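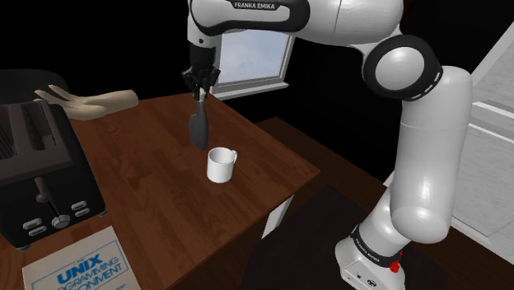

Minutes: Sim Manipulation Working Group

January
Minutes taken by Souad Radwan

Present: Mostafa Tahiri (chair), Marwa Bennani, Ebenezer Frimpong, Souad Radwan. Adel Badawi on the phone from 2:20, dropped twice.

Started 2:05. Previous minutes OK'd, one fix: Adel's name was on the gripper action, should have been Marwa. Changed.

1. Human hand to robot hand, where we are

Marwa presented. Tabletop set is now the one everybody trains on: mug, toaster, hand model, wood table, Franka arm. Multi-finger hand on the arm for the tool-holding tasks, gripper for the rest. Same policy code behind both, only the last layer differs.

Method recap for Adel, who missed it last time. Hand model gets posed from recorded human motion, we take the fingertip positions, solve for the robot's fingers, throw out anything where the solver is off by too much. What's left is the demo set. No teleop anywhere in the loop.

907 demos generated so far. 153 thrown out by the solver check. Mostafa asked if the thrown-out ones cluster. Marwa: yes, nearly all are thin flat tools held near the top of the handle, fingers curl over each other and the solver can't decide which one is in front. Mug handle grasps hardly ever fail.

Ebenezer wants the rejects kept, not deleted. Could be useful as negatives. Agreed, Marwa moves them to Erklow (the storage box, not the office). 

2. Result on the flat tool task

Task: hold the flat tool blade down, bring the tip over to the mug, stop short of contact. 200 eval runs per method, same seeds.

- Baseline (joint copy, no fingertip solve): tool slips in hand, tip drifts, a lot of mug hits. Marwa did not want a number in the minutes until she reruns with the fixed friction value.
- Fingertip solve: 9 mug hits in the 200. All of them on the same side, the tip comes in too low past the rim.

Mostafa happy with that. Ebenezer less so, says stopping short of contact is a generous way to score and a policy that just hangs in the air would do great. Long back and forth. Settled: add a minimum approach distance to the score, so hanging back counts as a fail. Ebenezer writes it up, Marwa reruns both methods. Old numbers do not go in the paper draft.

Adel (first time on the line) asked why the low side. Marwa thinks its the wrist, it runs out of range and the policy makes up for it by dropping the elbow. Has not checked. Will plot wrist angle against tip height.

3. Clutter test

Ebenezer ran this one. Gripper version. Extra things on the table that the policy never saw in training, a spray bottle put right up beside the mug being the worst of them. Start pose has the gripper off the left edge so the arm has to come in over the table every time.

Findings, short version as he had to leave at 3:

- bottle next to mug: policy slows way down, sometimes parks between the two and stays there
- bottle moved back toward the toaster: fine, same as no bottle
- hand model being on the table makes no diffrence to the gripper policy. Good, we were worried it had learned to look for it
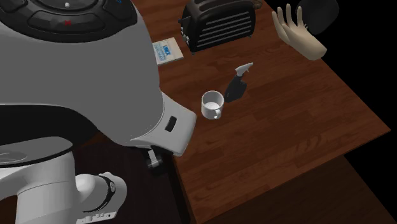

He thinks the parking is a camera problem more than a planning problem. When the arm comes in close it fills up so much of the view that the policy is working off very little table. He masked the arm out of the input for a handful of runs and the parking mostly went away. Too few runs to say anything. Mostafa: do it properly, full 200, masked and unmasked, bottle in the bad spot both times.

Souad asked if the dark background matters. There's no room behind the table in some views and a window in others. Marwa: background is randomized in training but the black one comes up more than it should, bug in the sampler. She knows. Fix is small.

4. Compute

Gullitum queue is full again. Eton group has it booked most nights. Mostafa to ask them for a swap, we give up mornings. If no, clutter rerun goes first, friction rerun second. Marwa objected to the order, noted.

Adel offered time on the Abdelaziz machines. Slower cards but empty. Need to check the renderer even runs there, last time the shadows came out wrong and we lost the whole batch.

5. Paper

Outline exists. Section 3 is Marwa, section 4 Ebenezer, Adel has related work and has not started (his words). Working title still bad. No real robot results in this one, Mostafa wants that said plainly in the abstract so no reviewer feels tricked.

Question of whether to report the solver rejects. Yes, full count, plus the breakdown by tool.

6. AOB

Shared drive names. Please stop calling things final2.
Souad needs mesh licenses for everything in the tabletop set before code release. The book too, cover has printed text on it, may have to swap for a blank.

Actions
Marwa: rejects to Erklow, sampler fix, wrist plot, rerun both methods w/ new score and fixed friction
Ebenezer: new score write-up, masked/unmasked clutter runs
Mostafa: talk to Eton about the queue
Adel: renderer test on Abdelaziz, start related work
Souad: mesh licenses

Closed 3:25. Next one same room, same time, Ebenezer on minutes.

Comments (4)

Adel Badawi: Sorry about the line. Item 2, I also asked if the hit is the tip or the edge of the blade. Didn't make it in.

Souad Radwan: Missed that, you were cutting out. Marwa can you answer here?

Marwa Bennani: Tip in the ones I looked at. Have not gone through all 9. Will add it to the wrist plot.

Ebenezer Frimpong: Score write-up is in the group folder, please read before the rerun starts, threshold is a guess right now

Recent from the group
Notes on fingertip solve settings
Minutes: gripper start poses
Friction values, what we changed
Gullitum queue rules
Tabletop set: object list and mesh sources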